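Collia District Opens Second Round of Window Replacement Grants

The Collia Housing Office will accept applications for its second round of window replacement grants beginning in April. The program is open to owners of residential buildings and small workplaces in the Quintana and Wellana neighborhoods.

In the first round, the office received 367 applications and approved 200 of them. Most went to buildings with original single-pane windows, where heating costs were highest. Applicants who were turned down may apply again without submitting new ownership papers, provided the building has not changed hands.

Grants cover up to half the cost of materials and labor. Work must be carried out by a licensed contractor and completed within 12 months of approval. Owners of rental property must give tenants written notice before work begins and may not pass the owner's share of the cost on to them during the first year.

Buildings on the Ustunar Street historic register remain eligible, but their owners must obtain a separate permit for any change to the outward appearance of the building. The permit office has asked that drawings be filed together with the grant application.

Daylight from a window, seen in both views.

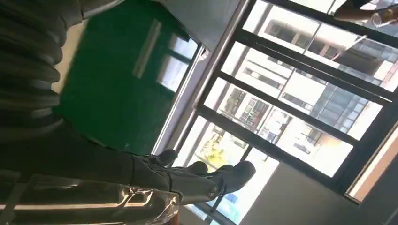
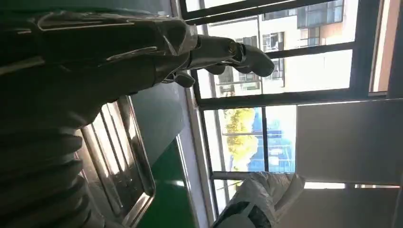 Application forms are available at the Housing Office front desk and at the Wellana branch library. Completed forms may be returned by mail or in person until 4 p.m. on the last working day of the month. Applicants will be notified of the decision in writing. Questions about eligibility should be directed to the front desk during regular office hours.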